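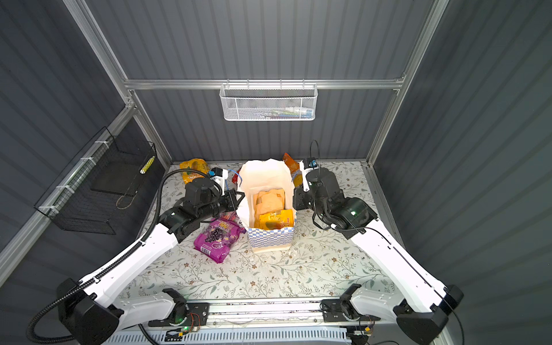
I spent a week in Flilerville asking private bankers a rude question: why do your clients' grandkids fire you? Dilek Ekinci, who runs the family desk at Plenitz, laughed and pulled out a list of 89 households (names blacked out, sadly!). Only two had kept the same adviser after the parents died. Money moves like lunch in a white paper bag, she told me - it gets handed over closed, and the kids find out what's inside later.

So she now invites the heirs in early, at 18 if the parents will stand for it. Rok Vasić over at Dadham thinks that's far too young, and he charges for the meeting anyway. I asked how much. He changed the subject to trust law, and I let him, for an hour.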